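Starkholm Stage Trophies and Award Plaques

Home > Ceremony Supplies > Trophies > Starkholm series

Starkholm is our series of trophies for music prizes, television and radio awards, film festivals and fan club events. It was made for the ceremony where the winner comes on stage, takes the trophy in one hand and the microphone in the other. Many trophies look good in a glass cabinet but are too heavy to hold during a speech. We wanted a piece that a singer can lift over the head without fear.

The series has 2 models. They have the same figure and the same base, and the difference is in the height and in the finish.

Starkholm Solo

The Solo is the bigger model and it is normally ordered for the main prizes of the evening, for example best album or best leading role. The figure is cast in zinc and plated in gold color, silver color or dark bronze. The base is black stone with a felt bottom, so it does not scratch the table of the jury or the piano of the winner. The name plate is fixed on the front with two small pins and can be changed later. We advise this if your results are secret until the last evening.

Order number: 652
Height with base: 32 cm
Plate: brass, 80 mm wide, up to four lines of text
Packing: single box with foam

Starkholm Group

When a band wins, there is always the same question, who will take the trophy home. The Group model is a smaller copy of the Solo, and it is sold in sets so every member can receive one. The organizer usually gives one Solo on the stage and the Group pieces are handed over behind the stage, after the photographs. You can put a different name on each plate for no extra cost, but please send the list in one file, and with the stage names written exactly as the artists use them. We do not correct the spelling. If an artist writes the name without capital letters, we will engrave it without capital letters.

Sets are available from three pieces. For dance companies and orchestras we make bigger sets on request.

Engraving

All engraving is done in our own workshop. The standard letter is Zarell, a simple letter without decoration which can be read well on television. For plates with a longer text, such as the full name of a ceremony and its royal or city patron, we recommend the smaller size of the same letter. Script letters are possible, but under strong stage light they are difficult to read from the seats, and in photographs they often disappear fully.

We can engrave Polish, Czech, German, French, Spanish and Scandinavian letters. For Thai, Japanese, Korean and Arabic text, please send the drawing as a vector file. We engrave from the drawing and do not type the text ourselves.

Before we start, you receive a proof by e-mail or by fax. Please read it slowly, and if possible give it to a second person. After your signature on the proof the plate goes to the machine, and a new plate must be paid.

Finish and care

The plated surface has a thin clear lacquer. It protects well from fingers and from stage make-up, but it does not like alcohol, glass cleaner or silver polish. Use a soft cotton cloth, first a little damp and after that dry. Wipe in the direction from the head of the figure to the base. Do not put the trophy under the tap, as water can enter between the figure and the stone and the screw will rust.

For the stone base a drop of mild dish soap is enough. Old glue from price labels or seat numbers can be removed with cooking oil, left for a few minutes and then wiped away.

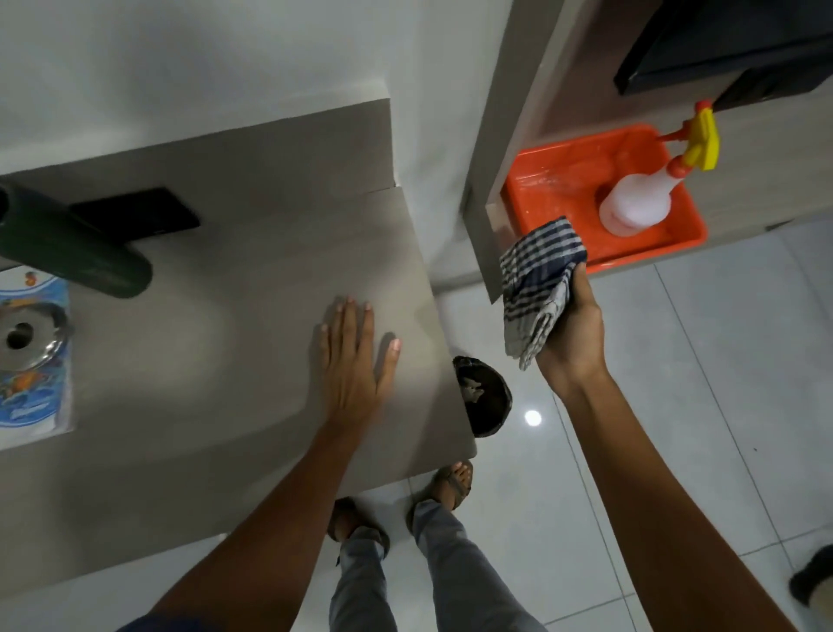 Delivery times

From the signed proof we need 15 working days for orders of up to 20 pieces. For bigger orders, please write to us before you announce the date of your gala. October is our most busy month because many radio and television prizes are given in the autumn, and in this month we cannot accept express orders for the dark bronze finish.

Express service is possible for the gold color and the silver color during the rest of the year. The additional price is 90 euro per order, not per piece.

The boxes are sent by courier with insurance. Please open them on the day when they arrive and check the figures and the plates. Damage in transport must be reported to us within three days, with a photograph of the box and of the piece.

Cases and accessories

Magagula presentation case — a hard case with blue velvet inside, for one Solo. It has a lock and two keys. It fits in the cabin luggage of most airlines, but we ask you to check the size with your own airline.

Pidar display stand — a turning stand for the foyer or for the television studio. It turns one time in around 40 seconds and it makes almost no noise, so it can stay on during an interview. Works from the wall plug, the cable is black and three meters long.

Spare name plates — blank or engraved, sold in pairs together with the pins.

Spare felt for the base — self-adhesive, black or dark green.

From our customers

"We ordered the Solo for our evening of radio drama and five Group pieces for the ensemble. The actors were surprised that it is so comfortable to hold. One plate had a mistake, but it was our mistake in the list, and the new plate came before the rehearsal."
Radosław Czarnecka, organizer

Questions and orders

Questions about the series are answered by Witold Kołodziej, who prepares also the proofs. Please write the order number, the finish, the quantity and the date of your ceremony in the first message — this saves one day for both sides. Sample pieces without engraving can be borrowed for a week, you pay only the courier.

Prices are sent on request and depend on the quantity. The price list valid from 27/03/2005 replaces all the earlier lists. Offers which were confirmed in writing before this date keep the old price.

Return of engraved pieces is not possible. Pieces without engraving can be returned within 14 days, in the original box and without traces of use.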